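DRUKPORT, Fri 27 September -- Vendside, the home storage retailer, will start selling the Serkis utility nook next month, and it will do so without the words "maintenance-free" anywhere on the box.

The phrase came with the product. The Serkis is a compact corner unit for small apartments, with blue brick-pattern walls, an aluminum frame, a white base and a shelf in light pine. The supplier's draft brochure called it "the corner that looks after itself." Vendside set up a display nook at its Drukport workroom and used it for 11 weeks before agreeing to put its name next to that line. It has now declined to.

"We like the thing. We're going to sell it," said Ulises Quiroga, who buys storage and laundry goods for Vendside. "But I have been in this trade long enough to get suspicious when a brochure says a corner cleans itself. I have yet to meet that corner."

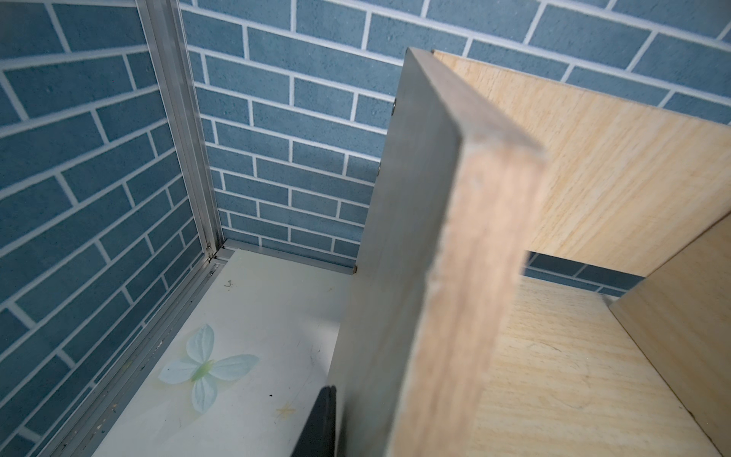
Workroom staff were asked to treat the nook the way they would treat one at home. They leaned boards in it, dropped towels in it, and wiped it when they remembered. No cleaning schedule was set, on the grounds that very few customers would follow one.

The brick-pattern walls gave the least trouble. The speckled blue finish hides small marks well, and the white lines between the bricks still look bright. Vendside has no complaint there, though it will not repeat the supplier's claim that guests "will swear it's real masonry." They might. Vendside has not asked any.

The aluminum is another matter. The rails along the foot of the walls have grooves, and grooves hold dirt. Dust and small dark bits settle in the channel, where a cloth passes straight over them. The supplier suggests "a light wipe." Vendside's advice, which will be printed on a card inside every box, is to vacuum the rails with a narrow nozzle first and wipe after that.

"A light wipe moves it along the groove to the corner," Quiroga said. "Then you have a clean rail and a dirty corner."

The white base shows scuffs. It wipes down easily enough, but anyone expecting it to stay showroom white should think about what they plan to stand on it. The pale blue butterfly printed on the base is a decoration and does nothing for the wear. Opinion at Vendside is split on the butterfly. It stays for now, mostly because the first shipment has already been made.

The pine shelf

The supplier's brochure describes the pine as "flawless." The board in the Drukport nook has knots in it and a wavy grain, as pine does, and Vendside considers this perfectly normal. Its own catalog will say "light pine, with knots." Customers who want a surface with no marks at all are advised to look at something other than wood.

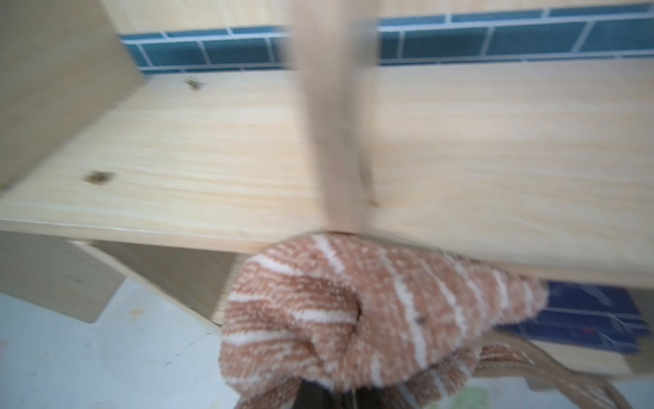 Towels are what most people will put on it, folded or otherwise. The brochure says the shelf "encourages tidy habits." Lautaro Iturra, who ran the workroom through the summer, saw little sign of this.

"People fold a towel when they have time to fold a towel," Iturra said. "Otherwise it goes down in a heap, same as on any shelf. The front edge is slightly rounded and that's nice to work against. I'd leave it there."

Iturra also asks customers not to leave wet laundry sitting on bare pine overnight, whatever the brochure says about the finish. Vendside was told the wood is "fully sealed" and requested paperwork to back that up. The paperwork that arrived was for a different shelf.

Why Vendside is bothering

The retailer sent a short questionnaire to customers in the spring and received 2,627 replies. The most common complaint, ahead of price and delivery, was that storage furniture needed more upkeep than the packaging had promised. Vendside does not claim the survey was scientific. People with a grudge are quicker to fill in a form. Still, it was enough to make the buying team read its own labels again, and some of those labels have since been changed.

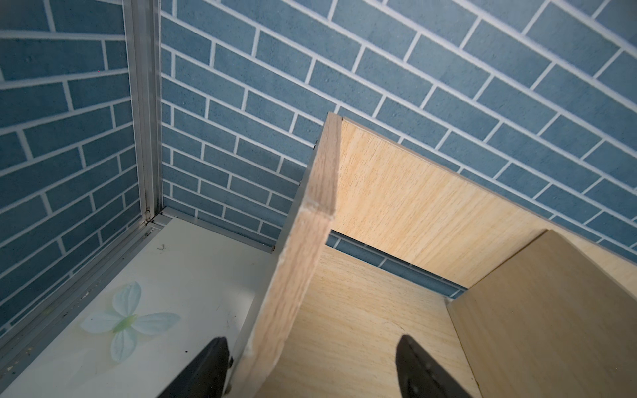
What will be in the box

The Serkis will be sold with the wall panels, aluminum frame, white base and pine shelf. The care card replaces the supplier's leaflet. Assembly takes two people. The leaflet said one, and Iturra tried it that way and would rather not discuss it.

The nook comes with a guarantee of two years on the frame and panels. It does not cover scuffs on the base, knots in the pine, or the condition of anything stored on the shelf.

Durán, the installation firm that fits Vendside's larger units, will offer assembly in Drukport and nearby towns. Bookings open when sales do. Vendside suggests asking for the price in writing.

The display nook can be seen at the Drukport store during normal opening hours. It has been used and it will be shown as it is.

Press contact: Ulises Quiroga, Vendside, Drukport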